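Dec 5, 2018

I've been trying to write letters again - real ones, on paper, with a stamp - and it's slow going, but I'm enjoying it more than I expected! Lihua Duan and I wrote back and forth all through college, and then for almost 15 years we just didn't.

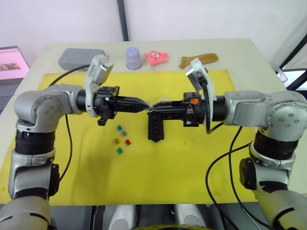

So in July I sent her four pages about nothing much (my tomatoes, the neighbor's new fence, a soup I ruined), and three weeks later a fat envelope came back. I read it standing up in the hallway with my shoes still on.

My handwriting is terrible now, and my hand cramps after one page, so I write a little each evening after the dishes.
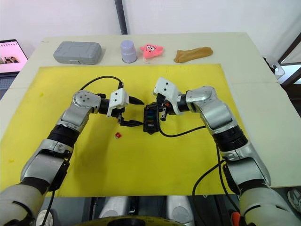
*Yellow mat, with a few smudges.*

Next I owe one to Qiuyue Shao, who moved in the fall and still hasn't sent me her new zip code.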